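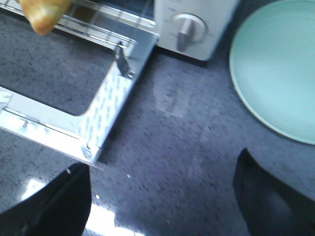

Popescu

Zenar Z8 parallel gripper, replacement finger pair, black
Part no. 242. Sold as a set of 2, with screws.

Safety notice for pairs supplied before December: the finger may lose its closing force reference after contact with a hinged door. On a toaster oven with a fold-down door, the side strip or hinge bracket can catch the finger on withdrawal. The controller logs fault 8 and the fingers open without a command. Anything held at that moment is dropped.

Stop using affected pairs near heating appliances. Unplug the appliance before clearing the fault; do not reach into the cavity while the arm is powered.

Current stock has a revised mounting face. Firmware must also be updated, as the old release does not hold position after fault 8. Recalibrate on a flat worktop with the fingers clear of the door, then run 100 open and close cycles with no load.

Exchange is free of charge through Celtovgate. Return both fingers together. Staten adaptors are not affected.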